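Kullura Sessions: Frequently Asked Questions for Performers

Kullura Sessions records visiting musicians in the live room at Eberhard Hall, Clikville, and makes the recordings available to listeners through the Kullura website.

Who may apply?

Applications are open to solo artists and groups of up to eight members. Performers must hold the rights to the songs they submit or have written permission to record them.

How long is a session?

Each booking lasts 3 hours, including setup and sound check. Artists are asked to prepare four songs. Electric instruments are permitted, but the house amplifiers must be used.

Are meals provided?

A light supper is served in the green room at 6:30 p.m. Dietary requirements should be stated on the booking form.

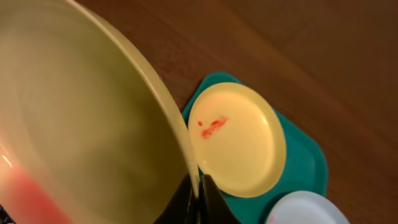 What equipment is available?

The live room has an upright piano, a drum kit and two vocal booths. Cymbals, sticks and guitar cables are not supplied. A full list is sent with the booking confirmation.

May guests attend?

Each act may bring 2 guests, whose names must be given in advance. Guests remain in the control room while recording is in progress.

Who owns the recording?

The artist retains all rights to the songs. Kullura holds a license to stream the session for 33 months, after which the license may be renewed by written agreement. Mixing is carried out by Nedent.

Is the hall open on Sunday?

No sessions are held on Sunday. Equipment may be collected between 10 a.m. and noon.

Whom should I contact?

Questions about bookings should be addressed to Doğukan Kahraman, Session Coordinator, at the Eberhard Hall office.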